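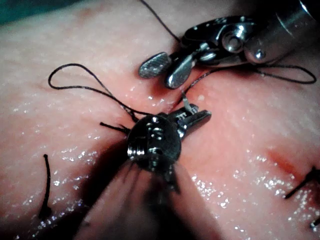 3.2 創部所見の記載語彙とその揺れ

本節では、術後看護記録のうち創部所見に関する自由記載欄を対象とし、記載者がどのような語を選択しているか、またその選択が施設間でどの程度異なるかを検討する。分析に用いた記載は1,784件であり、いずれも7施設の外科系病棟において電子記録システムPesixに入力されたものである。定型項目の選択のみで自由記載を欠く記録、および他日の記載をそのまま複写したと判断された記録は、前節に述べた手順により除外した。

自由記載欄の入力上限は施設ごとに設定が異なるが、多くの病棟では約200字に制限されている。このため記載は体言止めや略語を多用した電文体となる傾向が強く、主語および程度を示す副詞はしばしば省略される。Kokkinos（Thodoris Kokkinos）は、字数制限のある臨床記録において最初に失われる情報は部位の限定であると指摘しているが、本資料においても同様の傾向が認められた。「発赤あり」とのみ記された例では、発赤が創縁に限られるのか、周囲の皮膚に及ぶのかを記載から判別することができない。

語彙の抽出にあたっては、形態素解析の結果を二名の分析者が独立に点検し、創部の状態を示す語を見出し語として登録した。最終的に得られた見出し語は132語である。これらを、色調に関する語、滲出に関する語、創縁の接合に関する語、および患者の訴えに関する語に大別した。複数の区分にまたがる語については、当該記載の前後の文脈に即して主たる区分を定めた。例えば「じくじく」は、記載者の観察を示す場合と患者の発言を引用する場合とがあり、後者は訴えに関する語として処理した。

施設間の差が最も大きかったのは、創縁の接合に関する語である。この区分には「離開」「哆開」「開き」「浮き」「寄り不良」などが含まれるが、同程度の所見に対していずれの語を用いるかは、個々の記載者よりも所属病棟の慣行に強く依存していた。「哆開」を常用する病棟では新任者も配属後早い時期から同語を用いる一方、これを全く用いない病棟では、他院からの異動者が「離開」へと用語を改める過程が記録上に観察された。聞き取りによれば、当該病棟では「哆開」を読めない職員への配慮から、申し送りの際に口頭で言い換えを求める慣行があったとされる。

接合に関する語の使い分けを論じるためには、対象となる状態を明確にしておく必要がある。図2は、軟部組織の切開が縫合糸により部分的に閉じられた状態を示したものである。細い線状の切開に沿って縁に血液が付着し、糸によって引き寄せられた箇所にはわずかな皺が生じている。この皺に相当する状態を、見出し語では「引きつれ」「寄り」「しわ」のいずれによっても表しうる。記載者間で語が一致しない場合に、それが観察の相違によるものか、語の選好によるものかを区別することは容易ではない。 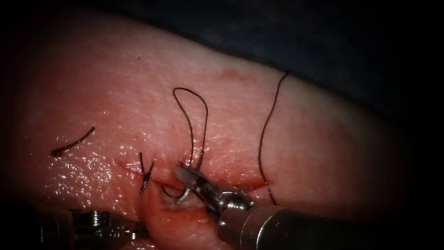 色調に関する語においても、類似の問題が存在する。「発赤」と「赤み」は、多くの手引き書において専門語と一般語の対として扱われているが、本資料では必ずしも同義に用いられていない。「赤み」は経過観察で足りると判断された場合に、「発赤」は医師への報告を要すると判断された場合に選択される傾向があり、両語の差は文体の差であるとともに、記載者の評価の差をも反映している。Whiteley（Lionel Whiteley）は英語の看護記録について、平易な語の選択が所見の軽さを含意することを論じており、本資料の傾向はこれに近い。ただし、英語の記録における語種の対立と、日本語における漢語と和語の対立とを直ちに同一視することはできない。

滲出に関する語は、量と性状とが一語に圧縮される点に特徴がある。「にじみ」は少量であることを含意するが、性状については何も示さない。「漿液性」は性状を示すものの、量を併記しない限り推移の把握には役立たない。両者を併記した記載は一部の施設に集中しており、当該施設では記載例集「Brulora」が病棟に備え付けられていた。同書の使用の有無が記載様式に影響した可能性はあるが、本調査では使用頻度を測定しておらず、因果関係については判断を留保する。

患者の訴えに関する語については、引用符の有無が解釈上の問題となった。「つっぱる」「ひきつる」「ちくちくする」などの語は、引用符を付して患者の発言として記される場合と、地の文に組み込まれる場合とがある。後者では、記載者が患者の表現を採用したのか、動作の観察に基づいて記載したのかが不明瞭となる。とりわけ「ひきつる」は、先に述べた「引きつれ」と語形が近く、訴えと所見の混同を招きやすい。夜勤帯の記載では引用符の省略が目立ち、日勤帯の記載者がこれを所見として転記した例も確認された。

以上の分析には、いくつかの制約がある。第一に、本資料は創部の状態を独立に評価した記録を伴わないため、各語の指示する範囲を外的な基準に照らして確定することができない。第二に、記載者の経験年数に関する情報は一部の施設からのみ提供されており、経験と語彙選択との関係については検討の対象としなかった。第三に、対象期間中の2月に一施設で入力画面の改修が行われ、創部所見欄の見出しが「創の状態」から「創部・周囲」に変更されている。改修後の記載では周囲皮膚への言及が増加したが、画面の変更に伴う一時的な傾向である可能性も否定できない。次節では、これらの制約を踏まえ、接合に関する語を中心に、病棟間の申し送り文書における言い換えの実態を検討する。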